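Contrôle de la buanderie et du local de séchage – liste de vérification commentée

Par Nahom Weldu
Publié le 1er juillet 2025

Imprimer | Envoyer par e-mail

La liste ci-dessous sert à la visite semestrielle des buanderies partagées de la résidence Tekleab. Elle reprend la trame de mars, avec deux points ajoutés sur la ventilation. Chaque point reçoit la mention C (conforme), NC (non conforme) ou SO (sans objet). Une NC sur les points 1 à 3 entraîne la mise hors service de l'équipement concerné jusqu'à la contre-visite.

1. Alimentation électrique – C
Circuit dédié par machine, disjoncteur de 20 A, différentiel 30 mA testé au bouton puis à l'appareil de mesure. Aucun bloc multiprise admis. Sur le tableau du niveau bas, le repérage des départs a été refait au marqueur ; prévoir des étiquettes gravées. La ligne triphasée 400 V de l'essoreuse est consignée, l'appareil n'étant plus utilisé.

2. Sèche-linge à évacuation – NC
Conduit écrasé derrière la machine de gauche, section réduite de moitié au coude. Remplacer par un conduit métallique rigide, diamètre 110 mm, avec un seul coude et un clapet extérieur. Le conduit souple en plastique est à proscrire : il retient les peluches et brûle. Nettoyage du filtre après chaque cycle, nettoyage du conduit une fois par an. L'affichette le rappelant avait disparu.

3. Gaz et combustion – SO
Pas de chaudière dans le volume.

4. Arrivées et évacuations d'eau – C
Robinets d'arrêt accessibles et manœuvrés. Flexibles à tresse sans corrosion visible. Siphon de sol en eau, grille fixée. Le regard, lui, n'a pas été ouvert lors de cette visite.

5. Séchoirs suspendus et accessoires – C
Vérifier l'état du crochet, l'absence d'amorce de rupture aux points de jonction et la tenue des pinces. Les modèles en plastique blanc deviennent cassants lorsqu'ils restent près d'une fenêtre exposée au sud ; plier légèrement la barre à la main et écarter tout séchoir qui blanchit ou craque. Ne jamais suspendre à une canalisation, à un chemin de câbles ni à une tête de détection. Charge maximale : celle du fabricant, à défaut 2 kg.
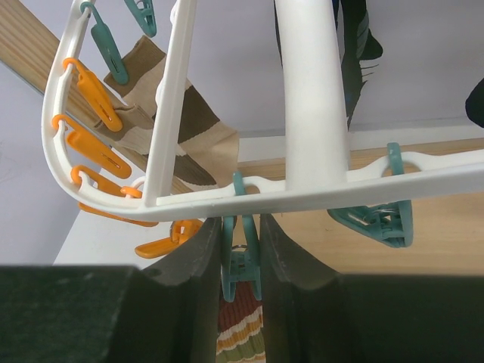
6. Ventilation du local – NC
Bouche d'extraction encrassée, débit non mesurable à l'anémomètre. L'entrée d'air en partie basse de la porte est obstruée par un joint posé après coup. Déposer le joint, nettoyer la bouche, mesurer de nouveau. Le caisson Maveo en toiture fonctionne, sans vibration anormale. En l'absence d'extraction, l'humidité relative doit être relevée porte fermée, une heure après la fin du dernier cycle.

7. Sols et circulations – C
Revêtement antidérapant continu. Passage libre devant les machines et devant le tableau. Deux carreaux sonnent creux près du seuil, à suivre.

8. Linge et textiles stockés – C
Pas de linge contre les appareils chauffants. Les textiles ayant reçu de l'huile, de la cire ou un solvant ne passent pas au sèche-linge, même lavés : le risque d'auto-échauffement persiste dans un tas compact encore chaud. Ils sèchent à plat ou suspendus, dépliés. Les tissus épais de type éponge demandent une attention particulière, car les plis gardent l'humidité longtemps après que la surface semble sèche.
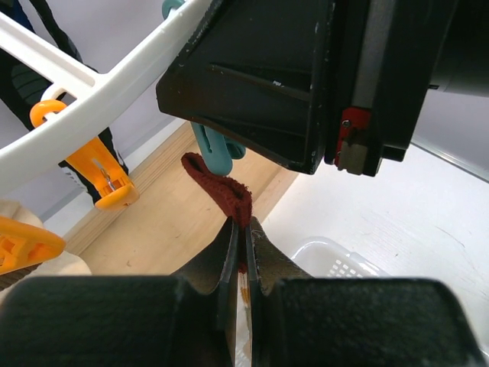

Pour les chiffons d'entretien, la consigne reste le bac métallique à couvercle, vidé chaque soir. Le bac du niveau haut ferme mal ; le couvercle est à redresser ou à remplacer.

9. Produits lessiviels – NC
Un bidon transvasé sans étiquette, retiré. Les produits chlorés et acides doivent être rangés sur des bacs de rétention distincts. Fiches de données de sécurité présentes, sauf celle du détachant Juvness, demandée au fournisseur Lodari.

10. Secours et affichage – C
Extincteur accessible, plombé, date de contrôle valide. Plan d'évacuation à jour. Éclairage de sécurité essayé par coupure du circuit.

Suites : points 2 et 6 à lever avant remise en service du sèche-linge de gauche. Point 9 à lever sur pièce justificative.

Commentaires (3)

Berhanu Wolde
Au point 2, préciser que les raccords se font avec du ruban aluminium et des colliers. Les vis traversantes accrochent les peluches à l'intérieur du conduit, j'en ai retiré un bouchon complet l'hiver dernier.

Nahom Weldu
Exact, je l'ajoute à la trame. Même remarque pour la grille fine devant le clapet extérieur, à déposer.

lecteur_b3
La limite de 2 kg au point 5 s'entend linge mouillé ? Une serviette essorée à la main dépasse vite le kilo.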